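Workshop Tips: Good Practice Around a Robot Hand on a Bench

Tips from the Effiong Workshop Pages, 5 Feb 2018

A small arm with a fingered hand can do useful work on a home or shared workshop bench. Most trouble comes from the setup and very little from the hand itself. The tips below follow the house rules we use at our Doltadton shop.

Before you switch on

Clear the bench of anything that is not part of the task. Tape, pens, screws and coffee cups go on a shelf outside the arm's reach.

Find the reach first. With the power off, swing the arm by hand as far as it goes and put tape on the floor at that distance. Everyone stays behind the tape while the arm is moving.

Put the stop button where you can hit it without leaning over the bench. Press it once at the start of every session and check that the arm stops. If it does not, the session is over until it has been fixed.

Tie back long hair, roll up loose sleeves and take off rings and lanyards.

Check the bolts at the base. Ours worked loose in December after the bench had been moved, and the first sign was a hand that kept landing short of where it was sent.

Try it on the screen first

Run any new motion in simulation before you run it on the bench. Build the practice table with the same kinds of things you plan to handle, and spread them out the way they would be on a real day. A table with one cube in the middle tells you very little.

Mix the shapes. Round things roll, plates have rims that are hard to get under, and a mug handle only works from certain sides. Soft fruit needs a lighter grip than a toy block. Set the grip limit for the most delicate item on the table and leave it there for the whole run.

Keep a clear strip along the front of the table. Items near the edge get pushed off, and on a real bench that means something on the floor by your feet.

Watch the thumb as well as the fingertips. People line up the fingers with the item they want and forget that the thumb hangs lower and gets to the table first. Stop the hand above the items, look at it from the front and the side, then let it go down.

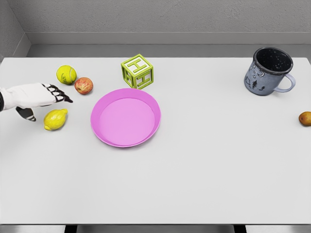 Simulated table: the hand held above the surface, thumb low, with the apple and tennis ball close together behind the lemon.

Leave finger room between items. When two things nearly touch, going for one can shove the other. Either move them apart or plan to take the outer one first.

Save the layout with the motion. We name ours with a plain number, such as 1193 or 1664, and write that number in the log next to the result. A motion that was checked on one layout has not been checked on another.

Moving to the real bench

Start at the slowest speed the controller allows. Do two full runs with nothing on the table, then two with the items in place. Go up in speed one step at a time.

Use two people for the first real run, one at the controls and one at the stop button. The person at the button does nothing else.

Never reach in to straighten an item while the arm is powered. Stop it, wait until it is still, then reach.

Keep food used for handling practice out of the kitchen afterward. Mark the box and throw the fruit out when it goes soft, as juice in the finger joints is a nuisance to clean.

Wipe the fingertip pads with a barely damp cloth at the end of the day. Skip solvents unless the manual for your hand allows them.

Park the arm folded, switch off at the wall, and sign the log. The Hirnero log sheet is on the forms page, and the Domidora checklist for shared benches is next to it.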